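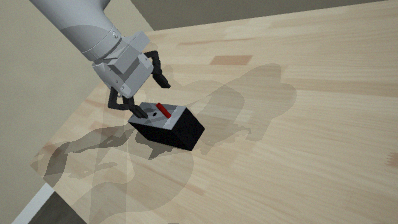 Kirkholm Press to publish collected poems of Vega Valcárcel

Print this page | E-mail this page

Kirkholm Press has announced that it will publish the first complete edition in English of the poems of Vega Valcárcel. The book, to be issued in October under the title Gindach and Other Poems, brings together 311 poems written over the whole of the poet's working life, among them the long sequence from which the volume takes its name.

The edition has been prepared over six years with the help of the Ortuño Foundation, which holds the poet's papers. It prints the Spanish text and the English translation on facing pages. Notes are placed at the back of the book and have been kept short at the poet's own request.

Valcárcel's work has until now been available to English readers only in part. A small selection, Salt Hours, was issued by the Kidlow imprint and has been out of print for many years. Other poems have appeared in magazines, often in versions that the poet later changed. The new edition gives the final text in every case, and lists the more important earlier readings in an appendix.

Gindach, the sequence at the centre of the book, is in five parts. It takes the form of a journey made on foot through an upland parish during a single winter, with letters, prayers, field names and scraps of overheard talk set among the verse. The fourth part was left out when the sequence was first printed and is published now for the first time in either language. It consists almost wholly of a conversation between a widow and the man who has come to value her house. The translators have kept the long, unpunctuated lines of the Spanish, although in a few places the order of the clauses has been altered.

The remaining poems are arranged by the date of their first appearance in book form. Three groups of uncollected work follow: the early sonnets, the verses written for children, and a set of short pieces on the months of the year, of which June and November are the longest. The poet has asked that a number of occasional poems, written for weddings and public dinners, should not be included – a wish the publisher has respected.

In a statement, Kirkholm Press said: "We are pleased to be able to offer readers the whole of this work in a form approved by its author. The texts have been checked line by line against the manuscripts, and the translations have been revised throughout. We are grateful to the Ortuño Foundation for its patience and for free use of its reading room."

Valcárcel has written a new preface for the edition. In it the poet describes the slow making of Gindach, much of which was drafted in the back of account books, and sets out a view of translation that may surprise some readers. "I do not ask that the English should sound like me," the preface says. "I ask that it should sound like somebody who was there. If a line has to lose its rhyme in order to keep its temper, let the rhyme go."

The book will be published in hardback, sewn, with a ribbon marker. A paperback will follow in the spring. The publisher has no plans at present for an electronic edition, as the facing-page layout does not carry over well to smaller screens. A recording of the poet reading the second part of Gindach in Spanish will be made available to libraries on request.

A reading to mark publication will be held at the Kidlow Rooms at 6 p.m. on the day of issue. The poet will read in Spanish and the translators in English, and copies will be on sale afterwards. Admission is free, but places must be reserved in advance through the Kirkholm Press office. Those who need step-free access or a seat near the front are asked to say so when booking.

Review copies will be sent out in September. Requests from newspapers and journals should be made in writing and should give the name of the reviewer. Permission to reprint single poems may be sought from the rights department – requests to reprint any section of Gindach will be passed to the Ortuño Foundation, and a reply may take longer.

Print this page | E-mail this page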